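Most people who are on television or radio have made a mistake while they were working. They say the wrong name, laugh when they should be serious, or forget a word. A mistake like this is often called a **blooper**. This page explains what happens to bloopers.

## Live or recorded?

A live show goes out as it happens. If the presenter says "Good morning" at night, everyone at home hears it.

A recorded show is made first and sent out later. If something goes wrong, the presenter can stop and do that part again. Each try is called a **take**.

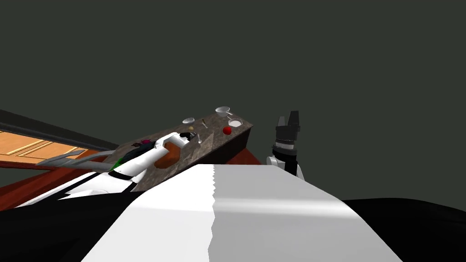

*A countertop with a white cup and a shallow white dish.*

Sheena Matheson presents a quiz called *Wundcombe* on Tuesday evenings. It is recorded. In one show she could not say the word "rhinoceros" and needed 62 takes. Viewers saw only the last one.

## Who decides what stays in?

The **editor** does. Editors watch everything that was recorded and choose the parts to keep. Dagim Fikre edits *Wundcombe*. He cuts most mistakes, but he saves the funny ones in a separate folder. By January he had 703 of them.

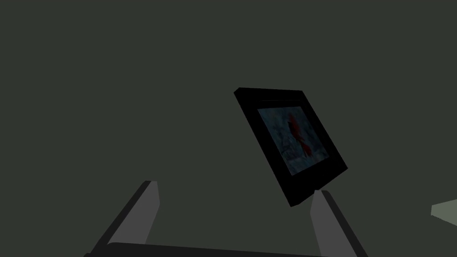
*A picture in a thick black frame.*

Some of these clips are shown at the end of the series. Dagim asks the person in the clip first. If they say no, it is not used.

## What does "going viral" mean?

A clip goes viral when a very large number of people share it in a short time. Mwajuma Rashidi is a singer. At a live music show she thanked the wrong town, twice, and the clip was shared all over the country. She found it funny and wrote a song about it. 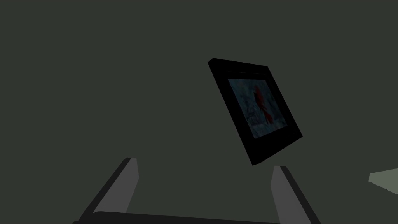

*The black frame, tilted, with a small photograph inside.*

Other people feel embarrassed and want it to be forgotten. Before you share a clip of someone you know, ask them.

## Words to know

- **Blooper:** a mistake made while recording or on air
- **Take:** one try at recording something
- **On air:** being broadcast
- **Autocue:** a screen that shows presenters their words
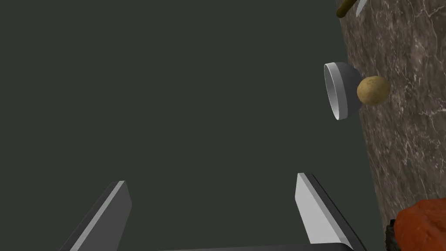
*Brown marble with thin white and grey veins.*

## Try it

Read a page of a book aloud to a friend without stopping. Then swap over. Did either of you make a blooper?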